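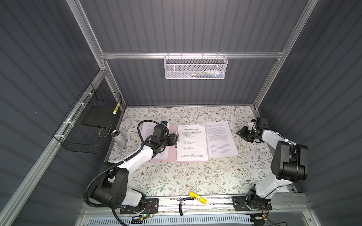

Notebook / Paper and housekeeping

December, started 9.40

Paperwork day. I had meant to spend the morning on the Durkanura drawings, and then I went looking for the sheet that says when the compressor may be run, and that was the morning.

State of the documents when I began: the daily rules in Chinese under the clip of the pink board, DOF logo in the corner, bold heading, numbered down the page as rules ought to be. Another white sheet half underneath it, to the left. A third in a clear plastic sleeve on the other side, in small grey print that I can read at arm's length if the arm belongs to somebody else. One drinks can, upright, keeping the papers company. We have a rule about drinks near documents. I would quote it but it was on the page I was looking for.

The mesh basket on the wall was supposed to take all this. It is a good basket and the cable ties are holding. It has the flat black tray in it, and paper does not go into a basket that already has a tray in it, so paper goes on the mat. I have now written this down in two successive notebooks. Move the tray.

10.25. Tried to work out which version of the rules is the live one. The Kinstead index says version 2, kept in the pink cover. The copy on the Kokkonen shelf in the corridor also says version 2, and has 18 numbered points against the index's 17. The extra one is at the end and asks staff to check that they have the current version. I have left it in.

Went through the translation side as well. The English text is set far too small. It was done to make it fit on one page, when the page could have been larger or the sentences shorter. Whoever did it (me, two summers ago) should be made to read it out loud under the corridor light. Needs resetting at a decent size, on two pages if it comes to that, with the times pulled out into a table. People want the times. They do not want the paragraph about why we value the times.

11.10. Plastic sleeves. For and against:

They keep the grease off, no argument. They also shine, so anything inside has to be tilted back and forth before it can be read. The Punutel sleeves from the last box are stiffer than the old ones and cling to whatever is put in them. I tried to get a page out at the corridor shelf and got the page, the sleeve and a small static shock. Proposal: sleeves for anything that lives on a bench, bare paper for anything in a cover, and no sleeve inside a cover, ever. I have found three layers of this before now.

11.30. Loose pages in the pink cover. The paper we have been using is too thin. Hold it up and the print ghosts through from the other side, and it bends as soon as it is picked up by one edge. Fine for a delivery note. For something turned over every day by people thinking about lunch, I want the heavier stock. Checked the cupboard: one opened pack, Punutel order 1675, right size, wrong colour unless we want the rules in yellow. Ordered white.
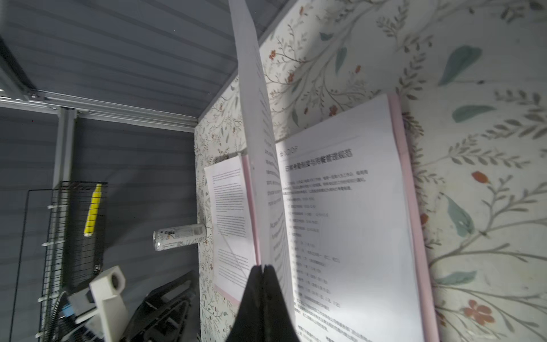

Pink cover open against the floral lining, one page up. Chinese rules to the right, small-print English to the left.

12.15. Reading in place. Propped up at a slant, the large page is all right at the top, where the heading and the short introduction are, and then the light comes across it and the lower lines wash out. This is a pity, as the lower lines are the ones people break. Either lower the lamp or put the important rules first. The second costs nothing and will take longer to agree.

On the lining: I was against the flowers and remain so on principle, but they do make it easy to spot a white sheet from the door. Point conceded, in pencil.

14.05. Done so far: corridor copy and index agree (both 18 now, I gave in). Old delivery notes out of the Kokkonen shelf and into recycling. Label printed for the basket, reading DOCUMENTS, to be fixed once the basket contains any.

Still to do:
Tray out of basket.
English page reset, bigger.
Try the lamp lower.
Sleeved sheet: find out whether it is ours or came with the Durkanura paperwork. If theirs, send back with sleeve.
Can.

14.20. Compressor hours are on the inside of the cupboard door. They have been there since spring, in my handwriting.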